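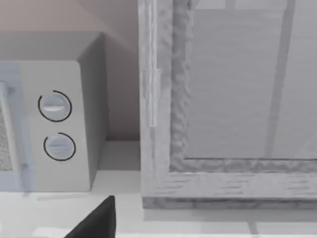
*Fig. 6. Wrist view in the kitchen set, microwave and window.*

## Recording your first batch

I set up the Saven recorder the same way every time, and I'd do it in this order:

1. Load the kitchen set and pick the wrist view. Check that you can see at least one gripper finger.
2. Type the task in plain words. "Turn the lower knob" is good – "use microwave" will come back to bite you!
3. Press Record, wait for the green dot, then drive the arm.
4. Stop as soon as the task is done and mark it Keep or Toss.

**Note:** The two knobs look alike from up close, so say upper or lower every single time. I once had to relabel 230 runs (my own fault, and a very long afternoon).

**Caution:** Don't change the name of a task halfway through a batch. The trainer will treat it as a new one.
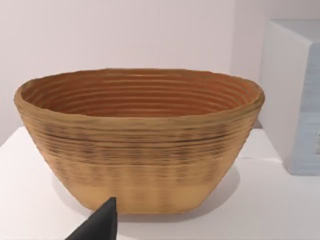 Ferside, May

### Moving on to the bowl

5. Switch to the bowl task and bring the finger in low and slow. I like to save a few runs that start close to the bowl, with a small gap left in front of it.
6. Aim for about 300 kept runs before you train anything.

**Note:** The ridged bowl is big in this view and hides a lot of the counter, so vary your starting spot. If you get stuck, Selorm Korletey looks after the Osei task list and can add a new start for you.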